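Kitchen Doors, Rendered: Collecting Demonstrations at Jindlow

10/01/2018

Boglárka Sipos spends most of her working day opening cabinets that do not exist. She runs demonstration collection for Jindlow, where operators steer a simulated arm through kitchen tasks and the recordings are used to train a control policy.

The current set covers 14 kitchen layouts and stands at 1686 accepted episodes. "Accepted means a second person replayed it," Sipos says. "We store joint positions, the gripper command and the rendered view at each step. If one of those streams drops, the episode goes."

Surface finishes are swapped between layouts. Glossy fronts were added in August, after a policy trained on matte doors did poorly on anything with a reflection in it. 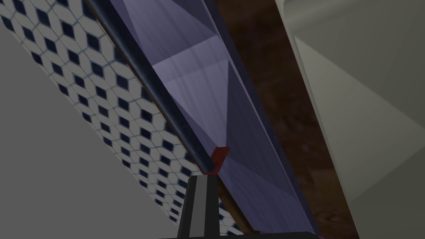
Simulated view from the Jindlow set: gripper finger and red block at the end of a dark rod, glossy purple panel behind.

Sipos considers the approach to a handle the most valuable part of an episode. "Free motion is cheap. The last stretch before contact is where operators differ, and we want those differences in the data."

She asks each operator for 100 episodes per task and discards the first 13 as practice. Failed attempts are kept in a separate folder, labeled by type. Slips are the largest group.

Would she use scripted motion instead? "We tried it with the Skemeck planner. Every path looked the same, and the policy had no idea what to do once it was off that path."

The next layouts will include drawers with stiffer joints.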